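Pencil pouch

A pencil pouch is a small soft container for pens, pencils and markers, closed along one side by a zipper. It differs from a pencil box in having no rigid walls, so its shape depends on what it holds.
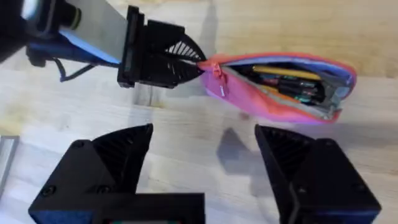

Open pouch with a red zipper pull and a pale lavender-blue lining.

Most pouches consist of an outer shell, a lining and a zipper with a pull or loop. Lens-shaped types narrow toward one end and open along the upper edge. The Hartley pattern adds a gusset at the base.

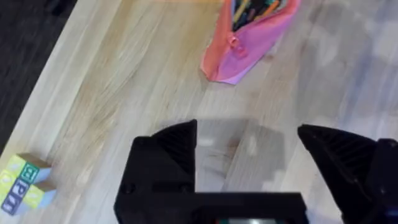

Capacity is set by the length of the opening and the depth of the side panels. Fabric shells crease with use and are commonly washed by hand. In school supply lists the pouch is usually entered with the writing tools, separately from paper goods.

See also: Pencil box; Pen roll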